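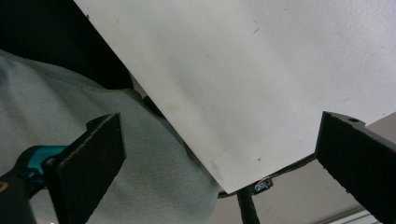 Progress report to the Vornomby fund: teaching by hand, second period
3 min read
14 shares | 2 comments

In this period our team at Melel worked mainly on recording demonstrations with the hand-held gripper. In the first period we used remote control, and it was too slow for our operators, especially when the task needed small turns of the wrist. Now the operator holds the gripper in the hand and does the task, and the recording goes to the Zina software for checking.

We planned 4000 demonstrations for the whole project. Until the end of July we recorded 2150, and we had to reject 62 of them. The most frequent cause was that the operator moved too fast at the beginning, so the software lost the position of the gripper. We wrote a new instruction: the operator must hold the gripper still before each start and open the fingers fully.
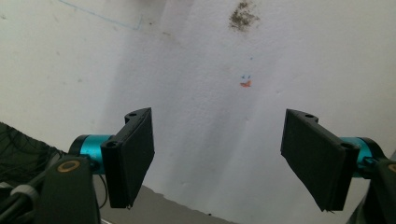 Approaching a flat surface remains the most difficult part for new operators. They look at the surface and forget the angle of the fingers. We therefore extended the training from one morning to two, and we ask each person to make 30 practice recordings which we do not keep. This took time from the main recording, but I consider the time well spent.

The remote control station at the Nechyporuk site is still in use for one task, where the arm must stay in a place that a person cannot reach comfortably. We would like to keep it until the end of the project. The rent was included in the original budget and did not change.

Two points are open. First, we have not yet compared the policy trained on hand recordings with the policy trained on remote control, and this comparison was promised for the present report. It will come in the next one. Second, we ask for permission to move the money left from travel to spare finger pads and cables. Please let us know your decision before we place the order.

2 comments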